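Subject: Re: [worktables] Papering a big table and taping a grid on it
From: Shona Kerslake
To: worktables list

Hi Geetha, and hi everybody else who has been following this one,

I meant to answer sooner and then we had the Vuvholm order to get out and my whole week went into that, so please forgive me. I read your message twice over breakfast and I have a lot to say, so you may want to put the kettle on.

On 21st October, Geetha Rodrigues wrote:

> Hello all,
>
> I'm taking over the long table in our back room from Siobhán, who has
> had it for years and left me with a top that is mostly glue, pencil
> and old tape residue. I would like to cover it with brown paper and
> then mark it out in squares so that people can put things down in the
> same place every time. I have read the old thread (message 321 in the
> archive, if anybody wants it) but it wanders off into varnish halfway
> through and never comes back.
>
> My questions, in no special order:
>
> 1. Does the paper go all the way over the edge, or do you stop at
> the top?
> 2. Blue tape or masking tape for the lines?
> 3. How do you keep the squares square? My last try had a lean to it
> that you could see from the door.
> 4. What do you do about things that have to stay on the table? We
> have a clamp rack and a small light box and neither one is going
> anywhere.
>
> Jagadeesh thinks I should skip the paper and tape straight onto the
> wood. I am not convinced but I'm willing to be talked around.
>
> Thank you in advance,
> Geetha

First, about Jagadeesh. I like Jagadeesh very much and he has been right about plenty of things on this list, including the drawer runners, but I'm with you on the paper. We taped straight onto the wood for one whole winter and when the tape came up in April it took little strips of the finish along with it. Some of the lines had been down so long that the adhesive stayed behind and the blue part came off on its own. I spent a weekend with a plastic scraper and a rag and I have never been so bored in my life. With paper, you slit it along the edge, roll the whole business up, tape and all, and carry it out to the recycling (well, the tape goes in the trash if your town is fussy, ours is).

For the paper itself, we get ours on an 80 foot roll and it lasts us a good long while. Go for the heavier stuff if you can. The thin kind that comes stuffed into packages has a nice color but it wrinkles the minute anyone leans an elbow on it, and once there's a wrinkle under the tape you will be looking at that wrinkle until you re-cover. Unroll it the night before and let it lie on the floor with a few books on it. It wants to curl back up and it will fight you otherwise.

1. Over the edge or not

Over the edge, in my opinion, and fastened underneath. I know Daithí trims his flush and runs a border of tape around the rim, and it does look very smart on the first day. But sleeves catch it. Ours goes over and down, and I staple it on the underside where it doesn't show. If your table has a metal frame and you can't staple, double-sided carpet tape does fine. Do the back long side first, then pull toward you and do the front, then the two ends. I fold the corners the way my grandmother made a bed, and I couldn't describe it in writing if you paid me, but anybody who has wrapped a book for school can do it.

If your table is wider than the roll, you'll have a seam. Put it somewhere a tape line is going to run anyway, and let the tape cover it. I was so pleased with myself when I thought of that! Then I found it in the old thread, three years before I joined.

2. Which tape

Blue painter's tape, every time. Masking tape is too close to the brown to see well when you're tired or the light is poor, and I find it tears the paper if you have to lift a line and lay it again, and you will have to. Siobhán may remember that I once bought green because it was on sale. It was fine. I went back to blue.

Get the narrow width. A wide line eats up your square and then people start arguing over whether a thing sitting on the line is in or out. We had that argument, with voices raised, over a box of Plondilano hinges.

Buy more than you think, too. A grid uses up tape at a terrible rate, and the line you are in the middle of when the roll runs out will be the longest one.

3. Keeping it square

This was the part that took me longest to learn. I used to start at the left end and measure each line from the one before. Each one was off by a hair, and by the time I got to the far end the hairs had added up to a finger. Now I measure everything from one corner. I hook the tape measure on that corner and make all my pencil marks along the front edge without moving it, then do the same along the back edge, and then I join them up. Same again for the lines going the other way.

Laying the tape is easier with two people. One holds the roll and backs away, the other keeps a thumb on the starting mark. Keep it stretched and hovering above the paper the whole way until you are happy with it, and only then lower it and run a hand along. If you press as you go it will wander, I promise you. On your own, tack the end down, walk the roll to the far mark, tack that, and then smooth from the middle outward.

All the lines in one direction first, then all the crossing ones. I check the first square I finish corner to corner both ways with a piece of string. If the string is the same length both times I carry on, and if it isn't I have a cup of tea and pull up a line.

As for the size of the squares, take the biggest thing you put down often and give it a square with room for your fingers around it. People go too small. A big plain grid gets used, and a fussy little one gets ignored by lunchtime.

4. Things that stay put

Leave them where they are and bring the grid to them. For anything fastened down, I cut the paper with a sharp knife from the nearest edge to the thing, slide it around, and tape the slit closed behind. For anything that only sits there by its own weight, I'd lift it if you have help, paper underneath, and put it back. Your light box sounds like that sort. The clamp rack I'd cut around.

Then decide whether the tape lines stop at the thing or carry on from its other side as though it weren't there. I like them to carry on along the same line. It keeps your eye right.

One of ours, for the general idea, as it's far easier to look at than to read me going on:
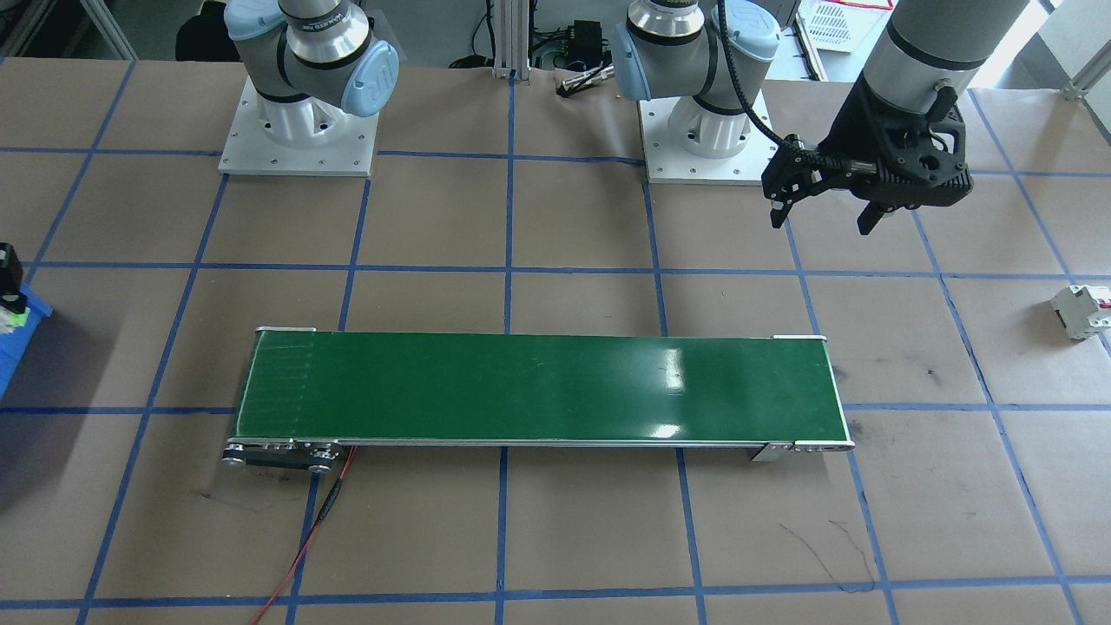 Brown paper, blue tape grid, green belt lying across the table.

You'll notice the shine on the belt. It is glossy and the lights bounce right off it, whereas plain brown paper is kind to your eyes, and that's one more thing I would say to Jagadeesh. If you're tempted by one of those wipe-clean plastic covers (Zasdale do one in a sort of oatmeal color, and I did have it in my basket once), think about where your lamps are before you spend the money.

A long thing like that, by the way, is a good thing to line up with your grid when you set it down, or to line your grid up with. If a long straight edge runs at a slight angle to your tape lines it will bother you every single day. The aluminum rails give you something to sight along. I'd say the same of a long ruler rail or a shelf lip or anything of that kind.

A few odds and ends I haven't fitted in anywhere:

Write the date on the underside flap of the paper when you put it down. We always think it's newer than it is.

Pencil, never marker, for letters and numbers in the squares. Marker goes through, even on the heavy paper.

When one square gets chewed up before the rest, you can patch it. Cut a piece a bit larger, lay it over, and re-tape the four sides. It looks perfectly respectable. I have patched the square nearest our door so often that it's practically upholstered.

And keep the offcuts! Daithí uses his for drawer liners, and I keep a stack by the sink for anything that needs to drip.

Geetha, I'm happy to talk it through on the phone if that would be easier, and if you get as far as laying it out and the lean comes back, send the list your measurements along both long edges. Nine times out of ten one of the pencil marks is off and somebody here will spot which one. Siobhán, if you are still reading these, is that table top a solid one or is there a join down the middle under all the glue? It would change where I'd put the seam.

Warmly,
Shona

--
You are receiving this because you are subscribed to the worktables list.
To stop getting these messages, reply with "leave" in the subject line.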